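# Ruvell bamboo serving trays, after one winter of use

I bought these trays for our tea room in Clulham, and I use them since February, almost every day. They are shallow rectangles with a thin raised border, and they stack.
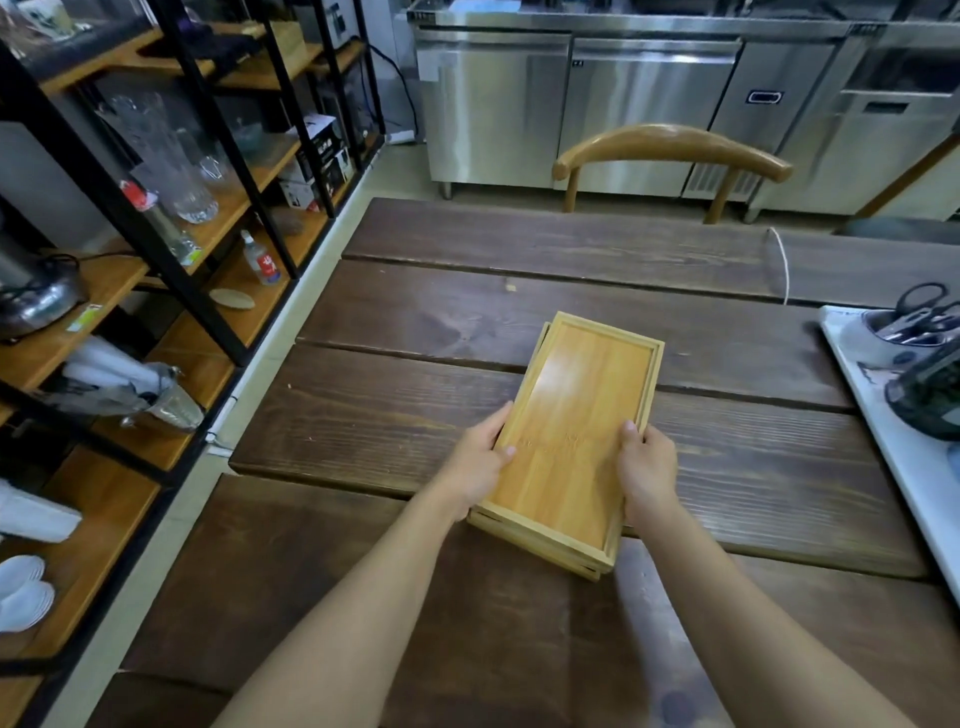

## Why I wanted bamboo

Before, we had plastic trays from a catering shop. They were strong, but every cup made a loud noise on them, and after one year the corners became white and rough. My business partner Hà asked for something warmer in color, which would look good with our dark plank table. She found the Ruvell trays, and we ordered a first lot with our own lettering engraved.

The color is light honey, a little more yellow than on the website. I like it. Against the dark brown of the table a tray is easy to see, also in the evening when we have only the small lamps.

## The surface

It is glossy, more than I expected. Under the ceiling light you get a strong reflection, and for this reason the engraving is hard to read from some sides. The letters are faint in general. Niall Pollock, who did the artwork for us, wanted them deeper, but the seller told him that the depth is fixed. If your logo has very thin lines, I would make them thicker before you send the file.

The gloss is good for cleaning. Tea and soy sauce come off with a damp cloth. Turmeric left a yellow shadow on one tray, and I could not remove it completely. We wash them by hand and dry them standing on the side. The paper in the box says no dishwasher, and I did not try.

## Carrying and stacking

One tray weighs 430 grams on my kitchen scale. I can carry a full stack with both hands without pain in the wrists. The raised border is high enough for my fingers to hold, but it is low enough that a guest can lift a flat plate from it easily.

They sit well on top of each other. When they are a little wet they stick, and then I must pull the top one with some force. A small sheet of baking paper between them helps.

Glasses can slide on the smooth surface. With a tall glass I walk slowly, or I put a folded napkin under it.

## Price and delivery

We paid 9 dollars for each tray, engraving included. Delivery was on a Monday, one week later than promised. Two trays had a rough place under the border, and I fixed it with fine sandpaper. I wrote to Ruvell about this and they answered the next day with a partial refund, so I cannot complain about the service.

I compared also with the trays from Surna. Those have a matte surface and cut handles, and a glass stays better in its place. But they are thicker, and on our shelf there is no room for thick things.

## Would I buy again?

Yes, for tea, small dishes and desserts. For heavy soup bowls I would take the Surna. We will order more of the Ruvell before summer, this time with bolder letters.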